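Search tickets, articles, bookings...

Booking amendment rejected after VGM submission - container weight mismatch

Status: Resolved, monitoring
Opened: 30 March 2025
Product: Fununow Carrier Connect, ocean export module
Customer account: Kuipers (forwarder)
Carrier endpoint: Rimex Line
Severity: 2

Reported problem

Kuipers reports that amendments to confirmed ocean bookings are rejected by Rimex when the verified gross mass has already been sent. The user changes a field that has no bearing on weight (notify party, freight terms, seal number) and the amendment comes back with the error "VGM inconsistent with booking line." The booking then drops to Pending in Fununow and the container falls off the gate-in list at the terminal.

First seen on a two-container booking of stone slabs in crates. Both containers affected. Cutoff for the vessel was the next morning, so Kuipers asked the carrier desk to put the booking back by hand. The desk did so and the containers were accepted at the gate.

Steps to reproduce

Create a booking with cargo weight entered in pounds. Wait for carrier confirmation. Submit VGM in kilograms, method 2. Open the booking, edit the notify party, save. The rejection arrives within a few minutes.

With cargo weight entered in kilograms the same steps go through with no error.

First look

Pulled the outbound messages for the booking. The original booking request has the weight converted to kilograms and the unit code set to KGM. The amendment has the weight as typed, in pounds, and the unit code is still KGM. Rimex compares the amendment to the VGM on file and finds cargo heavier than the full container. Their rejection is correct.

Checked whether the user profile was involved. The default unit for this account is pounds, set at company level. Switching one test user to kilograms made no difference, as the unit is stored on the booking line when the line is created.

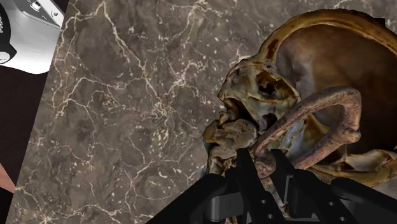

The conversion is done in the mapping layer, one map per message type. The map for new bookings has the conversion step. The map for amendments was rebuilt in November when the party segments were changed, and the step was not carried over. It does not show up unless the carrier checks weight on amendment. Rimex turned that check on recently. Grollex, the other carrier on this account, does not have it, and its amendments have been going out with the wrong figure and being accepted.

Scope

Ran a query on all amendments sent since the map change where the line unit is pounds. Result: 2,073 messages, all accounts. Of these, 933 relate to bookings that have not sailed yet. The rest are closed and the VGM was used for stowage, so the booking weight has no effect on the vessel plan. It may still appear on the draft bill of lading if the shipping instruction was prefilled from the booking. Passed to the documentation team as a separate ticket.

Workaround given to customer

1. Do not amend pound-based bookings to Rimex after VGM.
2. If an amendment is needed, change the line unit to kilograms and retype the weight before saving.
3. Check that the booking returns to Confirmed before releasing the truck.

Customer replied that step 2 is not practical for bookings that come in over their own interface, where lines are locked. Agreed - for those, the carrier desk will amend in the Rimex portal until the fix is in.

Fix

Conversion step restored in the amendment map. Rounding set to whole kilograms, same as the new booking map. Tested in staging with pounds and kilograms, before and after VGM, single and multiple lines. All test amendments accepted by the Rimex test endpoint.

One side issue found in testing: a line with an empty unit field is treated as kilograms in the new booking map but was stopped with a mapping error in the amendment map. Both now stop with an error. Old templates with no unit will need to be edited by the user. Release note updated.

Deployed to production in the evening window. Kuipers sent a notify party change on a live booking and received confirmation from Rimex with the correct weight.

Cleanup

Corrected amendments for the open bookings are being resent in batches. Rimex first, then Grollex. Grollex asked for a lower send rate, so that batch will run overnight. Bookings already gated in are left out of the resend and handled on request.

Remaining

- Add a unit check to the regression set for all outbound maps
- Confirm with documentation team which draft bills carry the wrong weight
- Cancellation map not reviewed yet, carries weight as an optional field

Ticket stays open in monitoring until the Grollex batch is acknowledged.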